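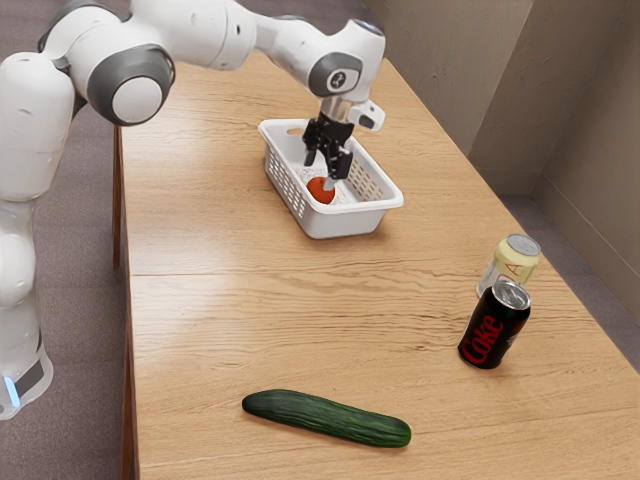

When does the new membership year start for the Mellura Community Garden?
The membership year starts in March, and plot fees are due by the end of that month.

5 min read

Minutes of the regular meeting, Mellura Community Garden Association

The meeting was called to order at 6:30 p.m. on Thursday in the meeting room at the Bilyk Street library. Joanne Marsden chaired. A quorum was present. The minutes of the previous meeting were read and approved with one correction: the word "hose" in the section on the north gate should have been "house," meaning the pump house.

1. Water

The chair reported that the water bill for the last quarter was higher than the same quarter a year earlier. The meter was read twice and the reading is correct. Members discussed whether there is a leak between the street and the pump house. Dollance Plumbing has looked at the line above ground and found nothing wrong. They can do a pressure test on the buried part for $300. A motion was made to pay for the test, seconded, and carried with two opposed.

One member asked that the spigots be shut off fully after use. The spigot by the compost bins has a stiff handle and people leave it partly open. The handle will be replaced.

2. Plots and the waiting list

Five plots were given up at the end of the season. All will be offered to people on the waiting list in the order they signed up. Each person will have one week to reply before the plot goes to the next name. It was pointed out that several email addresses on the list no longer work. The chair will try the phone numbers and then strike those who cannot be reached.

There was a request to split one of the larger plots into halves. Some members were in favor and said a full plot is too much for a person gardening alone. Others were concerned about a path down the middle and who would keep it clear. The question was left open until the next meeting. Anyone who would share a plot without splitting it should tell the chair in writing.

3. Fees

It was proposed to keep the plot fee the same and raise the key deposit. The reason given was that keys are not coming back when members leave, and the locksmith has raised his price for copies. After discussion the proposal was amended so that current members keep their old deposit and only new members pay the higher one. Carried as amended.

A member asked if fees can be paid in two parts. The chair said this has been allowed before on request and may be again. The second part is due before the first planting day.

4. Soil and compost

The load of compost ordered from Vovico was delivered to the wrong side of the lot and is blocking the cart path. Vovico has agreed to come back and move it but has not given a day. Members may take compost from the pile in the meantime, up to four wheelbarrows per plot. Please take from the path side first.

Soil tests came back for the east row. The pH is on the high side, and there is enough phosphorus that bone meal should not be added there this year. Copies of the results are in the binder in the shed.

The question of straw was raised again. Last year's bales were full of seed and several plots had oats coming up through July. It was agreed to buy from a different farm or go without.

5. Fence

The fence along the alley is leaning at the third post from the corner. The post is rotted at ground level. A work morning will be held to dig it out and set a new one in concrete. The post and concrete mix were approved at a cost of no more than $99. Members who have a post hole digger are asked to bring it.

The raspberries on the fence will have to be cut back before the work is done. The member who planted them agreed to this and asked that the cut canes be kept for anyone who wants to root them.

6. Other business

Tools are being put away dirty. A brush will be hung inside the shed door.

A complaint was received from a neighbor about smoke. Burning is not allowed anywhere on the lot, including in barrels. Garden waste goes in the bins or goes home.

The tomato seedling swap will be held at the same place as last year. Label your pots with the variety and your plot number.

The lost gloves and a green thermos are still in the shed. They will be thrown out after the next meeting if not claimed.

The meeting was adjourned at 7:50 p.m. The next meeting will be in the same room, and the pressure test results will be first on the agenda.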